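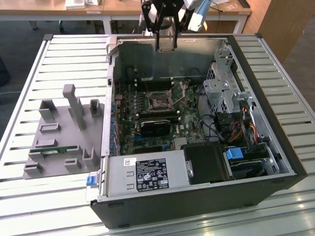

Griltancombe Hardware Forum > Workstations > Refurbishing

Thread: Thermal paste, reseating and idle temperatures

mcusi
Joined December
I have an older tower that idles at 50 degrees with the side panel on. The heatsink has been off and on 3 times. Each time I wiped the old paste with a dry cloth and put a fresh line across the processor lid. Fan speed reads normal in the setup screen. Paste is Zernano, the grey one in the short syringe. What have I missed?

ypuma
Dry cloth is the first thing to change. It leaves a film of oil and old filler in the machining marks. Use isopropyl alcohol on both faces and let them dry before you put anything on. A line is fine on a small lid. On a square one I use a single dot in the centre and let the clamping pressure spread it.

standel_fan
Disagree on the dot. With stiff paste it does not reach the corners. I spread it thinly with a card.

ypuma
Spreading with a card traps air if the surface has any ridge in it. I have taken apart enough of both to stop doing it.

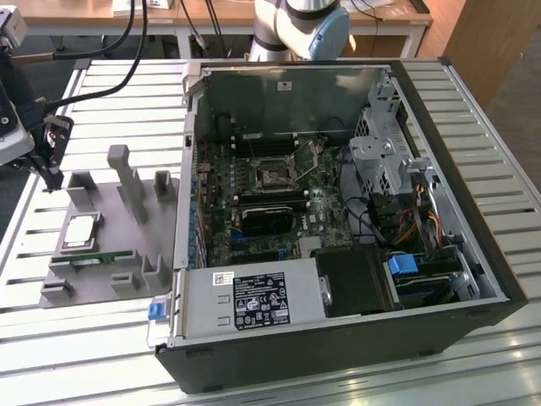

Does the processor have to come out of the socket before the old paste is cleaned off?
It can stay clamped in place for a light clean. Take it out only if paste has run over the side of the lid, and then keep the cloth and your fingers away from the contacts.

mlozano
Nobody has asked about room temperature. 50 at idle in a warm room with a blocked front intake is nothing to chase. What does it do under load, and what is the ambient reading?

mcusi
Load is worse. It climbs in the first few minutes and then the fan gets loud. Room is cool. I will clean the intake.

amparo_u
Check the mounting screws before buying anything. Tighten in a cross pattern, a couple of turns each, until they stop. If one corner goes fully down first the base tilts and the paste ends up thick on the opposite side. It will look fine from above.

standel_fan
Agree with that. Torque matters more than paste brand. The Betancur test on the old board had a 5 degree gap between even and uneven mounting, same paste both times.

sheyla_g
One test on one cooler. I would not put a number on it.
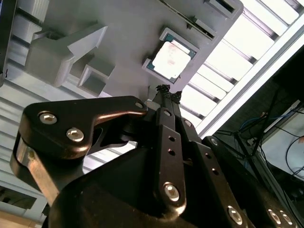
Bolt heads and links, close up.

mcusi
Cleaned both faces with alcohol, dot in the centre, cross pattern on the screws. One spring screw had been binding on its sleeve and was short of its stop. Idle is down. I have not run a long load yet.

ypuma
Run it for an hour with the side panel on. An open case tells you little about the airflow.

mlozano
And post the ambient with it this time.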